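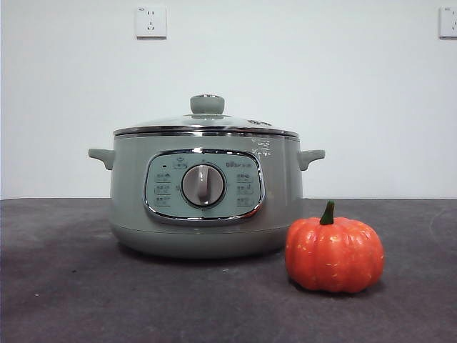
Journals > Household Energy Studies > Articles > Section 3

3. Metering and cooking diaries

3.1 Sample

Households were drawn from the tenant lists of two housing associations in Boltach and Fitholm. Letters went to 2,000 addresses in March, and 316 households agreed to take part. Flats with a gas supply were left out, as were those where the kitchen was shared between tenancies. The final sample leans towards one- and two-person households, and this should be kept in mind when the evening loads in Section 4 are read.

3.2 Appliance classes

Cooking appliances were sorted into 4 classes: fixed hobs, ovens, microwave ovens, and small plug-in cookers. The last class is the least uniform. It takes in rice cookers, slow cookers and electric pots of the kind shown in Figure 2, and earlier surveys have often placed these under "other kitchen". Collado and Chambi used a narrower class which excluded slow cookers. Their results are therefore compared with ours only at the level of total plug-in load.

Figure 2. Electric cooking pot with side handles and domed glass lid, classed as a small plug-in cooker.

3.3 Metering

Each plug-in cooker was connected through a Trerner socket meter, which logged mean power at one-minute intervals. Fixed hobs and ovens were metered at the consumer unit. Short gaps in the record were filled by linear interpolation; days with longer gaps were dropped. A cooking event was taken to begin when power rose above the standby level for two successive readings. Thermostatic cycling made the end of an event harder to fix. After trials with several values, an event was closed when no heating had been recorded for 20 minutes.

3.4 Diaries

Tenants kept a paper diary of hot meals, giving the dish, the appliance used, whether the lid was on, and the number of people served. Around 70 per cent of metered events could be matched to a diary entry. Unmatched events were mostly short and fell in the morning. They were kept in the load totals but not used in the per-meal figures. Soups and stews were coded together, as the diary wording did not allow them to be told apart with any confidence.

Coding was carried out by M. Tejada and checked by C. Escobar, with differences settled by discussion.

Related articles
Lid use and simmering losses in small kitchens
Evening load in all-electric flats: the Tremblay estate
Paper diaries and socket meters compared
Standby power of kitchen appliances in rented homes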